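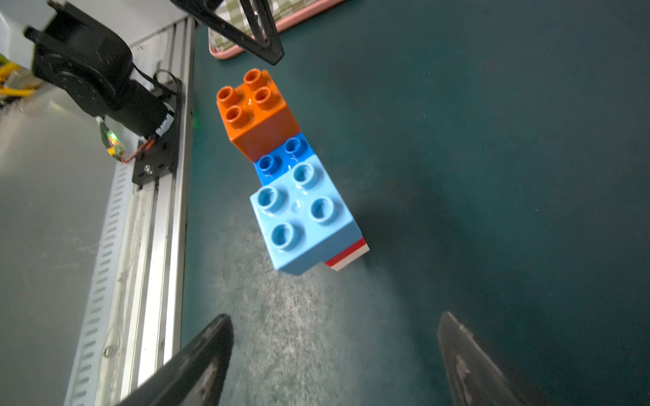 List home | Archive | Threads | Search | Join

Re: Which language did the Dobre valley speak at home?
Posted in July by a Parby member

Dear all,

Thank you for such a kind welcome back to the list, and sorry to be slow in answering. I wanted to go through my grandmother's papers again before saying anything, and of course once the box was open I lost a whole evening to it (and most of the next morning).

Earlier in this thread, someone in Gonden wrote:

> My family always said that the upper villages kept the
> old speech and the river villages gave it up as soon as
> the traders came. Is that really so? The parish books
> at Bivis seem to use both, sometimes on the same page.

I grew up with that story too, and I'm fond of it, but I don't think it can be the whole tale. People in the valley married up and down the hill all the time. My grandmother was a river girl who prayed in the old speech, did her sums in the market language and scolded us in whichever had the better word for what we'd done! She would have been puzzled to be asked which was hers.
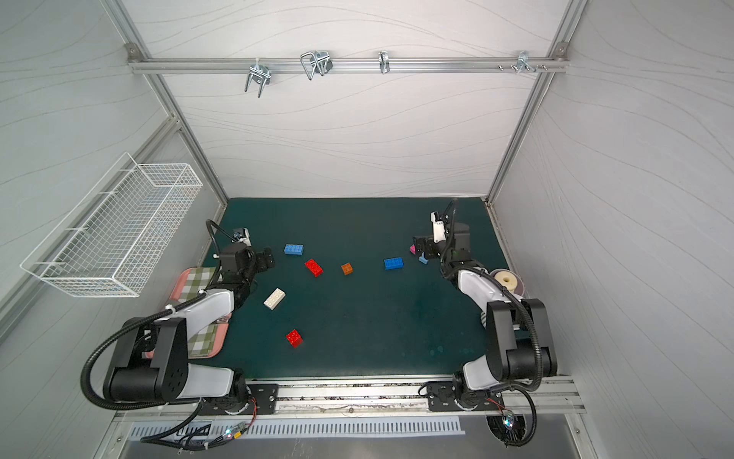 Valley Circular, no. 40

The Bivis books are a good place to look, but go carefully, as the clerks were mostly outsiders and wrote names down as they heard them. I have found one household spelt four different ways, and I'm fairly sure it was the same family in the same house by the mill. The register I've been using has 345 entries, and more than 3 of the hands in it are clearly men who hadn't been in the valley long. They turn a Dobre name into something from the coast without a blush. So two languages on a page may tell you about the clerk and very little about the people standing in front of him.

Food is sometimes a better guide, to my mind. The plaited loaf with aniseed goes with the upper villages, everyone agrees on that, but we had it in Parby as well for christenings — only we called it by the traders' name and swore we'd invented it. 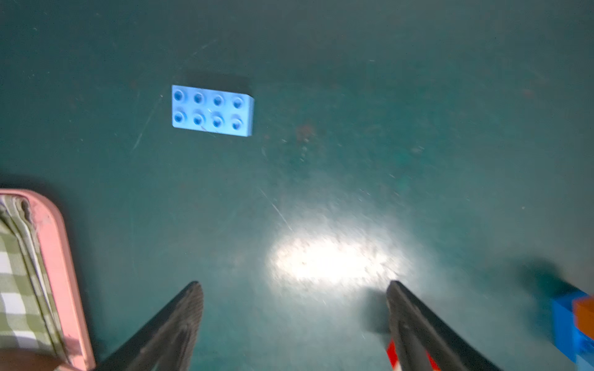
What I'd love to hear from others

Does anybody have songs from the Gonden side, especially harvest ones? Ours switch language at the chorus and I have never known why. I'd be glad of words for cousins and in-laws too, as those seem to hang on long after the rest has gone. Scraps are very welcome, and please don't tidy the spelling.

Warmest wishes to you all, and do forgive the length.

Comments (3)

Ours switched at the chorus as well! My aunt said it was so the whole wedding could join in.

We put caraway in the loaf, never aniseed. Upper village, both sides of the family.

Is the Bivis register the one with the water-stained cover, or the later one? I can only find the later one.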